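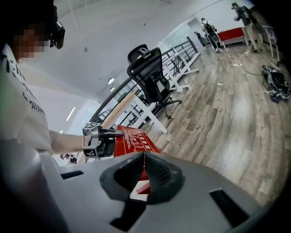
A red board with white lettering, and a mesh office chair on the wooden floor behind it.

How to put away a printed board after use
By Nelly Cabrera

Clear a space on a desk first. It needs to be bigger than the board on every side, and free of cups and pens.

1. Wipe the printed side with a dry cloth. Work from the middle outwards and go lightly over the lettering.
2. Turn the board over and wipe the back. Sticky marks come off with a damp cloth. Leave it for 10 minutes to dry.
3. Check the corners. Press down any that have started to lift.
4. Lay a sheet of plain paper over the print, then slide the board into its sleeve, printed side first.
5. Store it flat on a shelf. If you have to stand it up, put it against a wall with something firm in front so it can't bow.

Push any chairs back under the desks before you carry a large board across the room. Hold it by two opposite edges.

Labels go on the sleeve, top right.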